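Home About Workshop Notes Interviews Stockists Contact

Flat, pale and left alone: a tabletop maker on light timber

The workshop at Rotovdale builds tables and very little else. Its owner trained as a joiner, spent a decade fitting kitchens for Gajewski, and now turns out dining and work tables in pale timbers with a low-sheen finish. We spoke at the bench about grain, colour and what a surface should be asked to put up with. The owner preferred to be quoted by trade and not by name.

The first question concerned selection. Most customers, the maker said, arrive asking for a light top and have not considered figure at all.

"They bring a colour chip. Colour is the easy part. What they will be looking at for the next 20 years is the grain, and a chip that size doesn't show you any."

Straight grain comes from boards cut close to the quarter. The arched pattern known as cathedral figure appears where the cut runs nearer to a tangent with the growth rings. The maker does not treat one as superior, but objects to having them mixed without thought.

"If there's a cathedral, I want it somewhere near the middle, with straight lines either side to settle it down. Put it hard against an edge and it looks like an offcut."

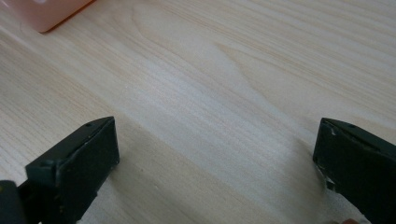
Straight grain opening into cathedral figure on a pale top.

Light is the second consideration. A pale surface close to a window will lose much of its figure at certain hours, and the maker now asks customers which way the room faces before quoting.

"Under strong light the lines wash out and the top goes nearly white. Step to one side and the beige comes back. People ring me thinking the finish has failed. The finish is fine. I tell them to look again after tea."

On finish, the workshop has settled on a matte product from Dultside, applied in 2 coats. Gloss was abandoned early. The maker's complaint is that a gloss coat reports every fault in the flatness of a panel, including those introduced by the weather after delivery.

Sanding receives more attention than coating. Tops are taken through the grits by machine and finished by hand along the grain. "You stop at 200 or thereabouts on our tops. Go much finer and the coat has less to key into. I've had that argument with other makers and I expect to have it again."

Movement was discussed at some length. Wide panels are fixed to their frames with slotted brackets, leaving the timber free to shift across its width. The maker keeps the shed at roughly 40 per cent relative humidity through winter, and boards rest there before they are glued.

Care instructions are brief: a damp cloth, then a dry one, wiped with the grain. Felt goes under anything ceramic. Coloured plastics may stay on the surface, though the maker suggests shifting them now and then so the timber colours evenly.

A run of smaller tops for Petside, a grooming salon, is due in October. These will be in the same pale timber, with a heavier edge radius.

"Same grain rules," the maker said. "I'll pick the boards myself."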